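Notes for the session on gathering examples, Greltano robotics course

Welcome back, and thank you for bearing with last week's very dense hour on loss functions. I promised something with more dirt under its nails, so today we talk about where the examples come from in the first place, and why I keep nagging you to look at your data before you train on it.

When I say *episode*, I mean one recorded attempt at a task, from the moment recording starts to the moment it stops, with the camera views and the arm positions saved together. Our running task is **tidying the floor**: trash scattered on carpet, two arms, one bin with a black bag in it. The Vetitz set, which you'll use for the homework, has 600 episodes of it. That sounds like a lot until you start splitting it up by object, by starting position and by which arm does the work, and then some of the piles get awfully thin!

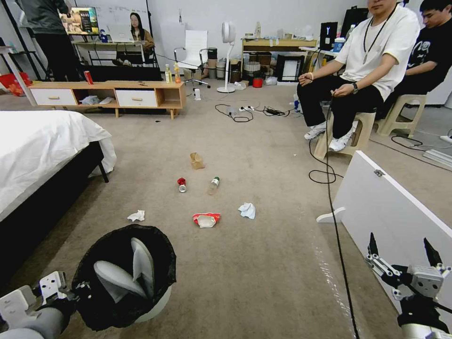
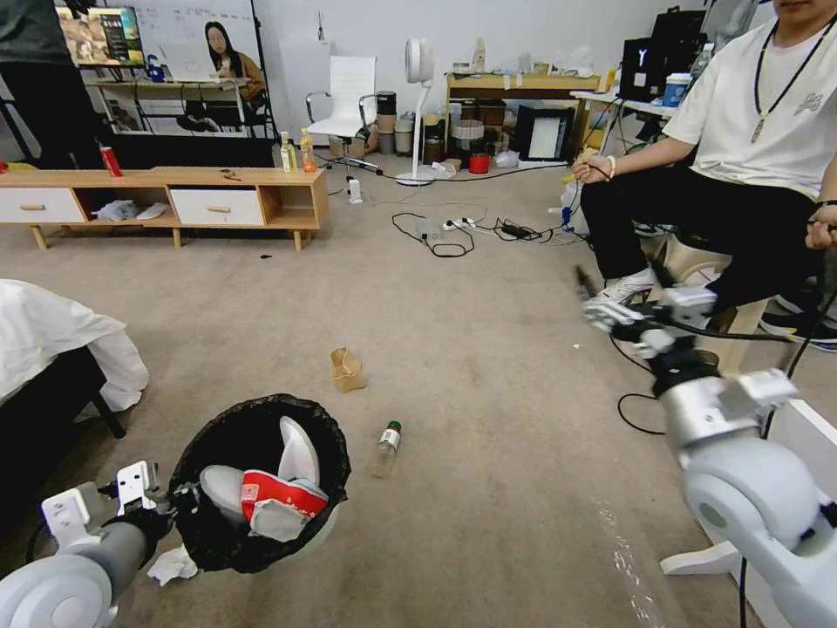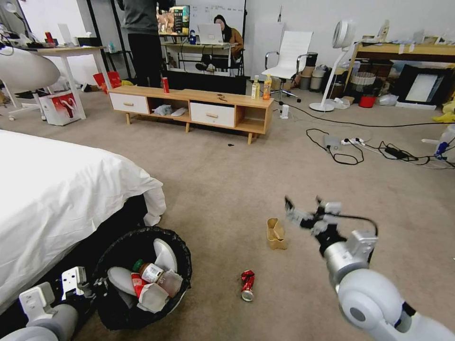
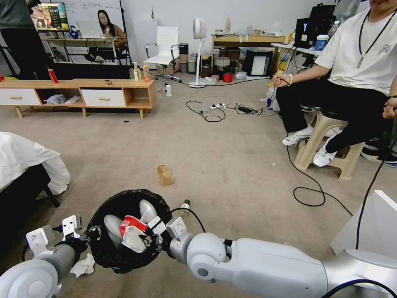

Variety is the word I'd like you to carry around with you this week. A learning system can only pick up on differences it has been shown, and it will happily treat anything that never changes as part of the job. So when you plan a collection, make two lists before you touch the arms. On the first go the things you mean to vary, and on the second the things that will stay put whether you meant them to or not. For the floor task, the second list is longer than most people guess. The red can on top of the TV cabinet is in all four views, so a model trained on views like these has no way of learning what to do in a room without it. Maybe that does no harm. But it is a can, and cans are also among the things we want picked up in the third view, where a crushed one lies on the carpet, so do think about whether your labels say clearly which cans count as trash.

## Choosing what goes on the floor

Soft things and stiff things ask for quite different grasps. A crumpled tissue forgives a sloppy approach, while a bottle on its side may roll if a fingertip nudges it. I like to write out a layout sheet ahead of time (pencil is fine, I still use pencil) and shuffle it, so that I'm not quietly putting the easy pieces near the bin every time. We all do it, and I did it through most of a May collection before I noticed.

## Ending an episode

Decide on your stopping rule early and write it down where everybody can see it. Does the episode end when the last piece is in the bag, or when both arms are back at rest? Either one is fine with me. Mixing them is what causes trouble, as the model then sees two different lessons about what "finished" looks like.

Keep the failed attempts too, please. Put them in their own folder and mark them plainly. A missed grasp followed by a good recovery is worth a great deal, and in the Mughal exercise later on we'll train once with recoveries and once without, so you can compare the two for yourselves.

## For next time

1. Open the Vetitz set and watch 11 episodes from start to finish, at normal speed. I know it's slow. Have a cup of tea with it.
2. Write down anything that stays the same in all of them.
3. Draft a layout sheet for 100 new episodes, with a sentence or two on why you shuffled it the way you did.
4. Read the first half of the Neltero handout, skipping the part on calibration for now.

Bring the layout sheet on paper if you can, as we'll be swapping them in pairs.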